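# The Slow Return of Ovthorpe Marsh

Drainage at Ovthorpe stopped in June, when the pumps were switched off and 356 acres of former pasture were left to the water table.
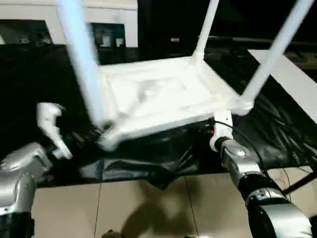 Why did the pumps have to go first? Peat that stays dry breaks down and releases carbon, so planting reeds on drained ground achieves little.

Tzu-hsuan Tu, a hydrologist, reads 42 dip wells across the site. Levels near the Plancombe ditch rose quickly – the eastern fields lagged, held back by old clay pipe. Chathurika Begum objects to the word "restoration." The marsh she studies in the cores is around 3000 years old, and she expects the new one to hold different plants.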